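Briem Wall-to-Wall Carpet, Flecked Loop

Sold by the running foot from a 12 ft roll

Briem is a low loop carpet for rooms that get walked on all day. The color is mixed into the yarn before it is spun, so a worn patch keeps the same shade as the rest of the floor. It has been part of the Porska range since March 2019.

Pile: level loop, low
Backing: woven, no foam
Shades: Sand Fleck, Slate Fleck, Moss Fleck
Item number: 2000-60

Mixed colors are the practical choice for hallways, dens and laundry rooms. Crumbs and lint show up less between cleanings, and seams are harder to find – even where two lengths meet in the middle of a room.

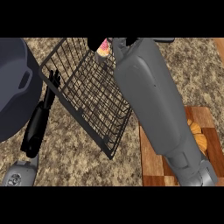 Order all the carpet for one room at the same time. Dye lots vary a little, and we can't promise a match on a later order. Measure the longest wall in each direction, add four inches for trimming, and include closets and door openings.

Briem can go over concrete, plywood or old vinyl that is firmly stuck down. Use a separate pad no thicker than 3/8 inch. A thick pad lets the loops flex too much and strains the seams. Let the roll lie open in the room overnight before you cut.

Vacuum with suction only. A rotating brush can catch a loop and pull it. If a loop does come up, trim it level with scissors – never tug on it.

Samples are free, up to four per household. Cut lengths can't be returned. Full rolls can come back unopened within 60 days.

Questions about measuring go to Meenakshi Yadav at the Rindivmont showroom, extension 169.

Also in this range: Bullar stair runner, Bullar binding tape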